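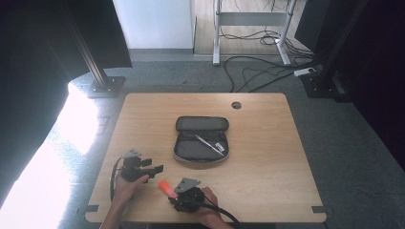

Page 2

About Zema

Hi, I'm Naima Tahiri, and I run Zema, a very small travel company that puts people on small boats in quiet places. If you've landed on this page you're probably wondering who you'd be handing your vacation over to, so let me tell you a bit about how we work.

I started out as a deckhand and cook on a charter boat called the Grukero. She slept twelve, she rolled like a barrel, and I loved her. My job was to get breakfast out by 6:30 and then help load the skiff for the morning landing. By my second season I was the one guests came to with their questions – what kind of whale was that, can we stay longer, why did the big ship go to the other bay? I wrote a lot of those questions down in the back of the galley log, and a good part of Zema grew out of them.

We run trips in one region only, the island chain and inlets you reach from Mahawong. People ask me all the time when we're going to add Patagonia or Norway or somewhere with penguins. Maybe one day! For now I'd much prefer to keep going back to the same coves until I know which ones have shelter in a west wind and which beach the oystercatchers are nesting on.

There are two of us in the office and we answer our own phones. We charter two boats, both with their own captains and crew who live up there year round and who have the last word on where we anchor. If the captain says we're sitting out the weather with a pot of soup, then that's the day's plan (the soup is very good, by the way).

A normal trip is eight days. You'll go ashore most mornings, paddle if you feel like it, and eat more than you meant to. Cabins are snug, and I mean that in the plain sense of the word, so please bring a soft bag and leave the hard suitcase with us in Mahawong. We lock it up for free. Phone signal disappears on the first afternoon and comes back on the last one. Some guests get twitchy about this for a day or so and then forget where they put the thing.

We take fewer than 200 guests a season, and in all our years we've now sailed with nearly 2,000 people. A surprising number of them are the same people over and over, which makes me very happy and makes July awfully hard to get into. If July is the month you need, write to me early. May and September have more space, better light, and far fewer bugs.

A few things we don't do. We don't chase wildlife, and we don't promise it either. We don't land where the nesting signs are up, even when we see other boats doing it. And we don't sell flights, though I'm glad to look over your connections and tell you if you're cutting it too close. (You probably are – give yourself a night in Mahawong and try the chowder at the harbor.)

If you'd like to talk about a trip, call the office any time after 9 a.m. and you'll get one of us. Tell me how you feel about ladders, cold water and sharing a bathroom, and I'll tell you which boat I'd put you on.

Naima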